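Print this page | E-mail this page
Filed under: Drivow Planner > Setup > Two-Arm Stations

4.3 Teaching the planner about objects that change shape

By now both of your arms should be homed and talking to Drivow, so take a breath, because the slow part is behind you! This section covers things with a hinged or folding piece, such as a picture frame with an easel stand on its back.

1. Open the Objects tab and choose New from Scan.
2. Scan the object with the stand folded flat, then scan it again with the stand out. Save both under one name — the planner treats them as two poses of the same thing.
3. Set the grip force to 40 for the frame edge. Shoes and other soft goods can stay at 21.
4. Under Keep-Out, tick Moving Parts, so that the other arm gives the stand some room.
5. Press Rehearse and watch the preview all the way through before you press Run.

Note: If you see message 104, the two scans don't line up. Repeat step 2.

CAUTION: Cables are not part of the collision model. Keep a hand near the stop button on your first few runs.

Shares: 342 | Comments: 1 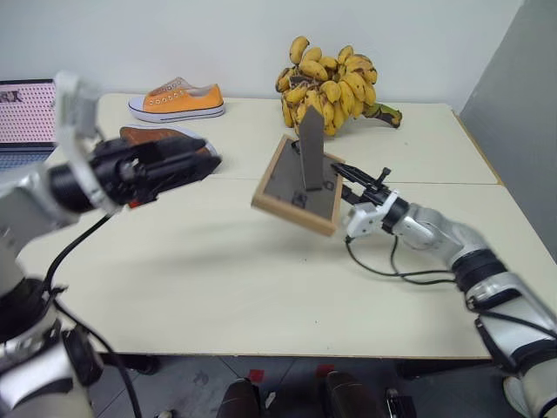 Rastogi: Step 4 only stuck for me after I restarted the planner, so it might be worth adding that to the note.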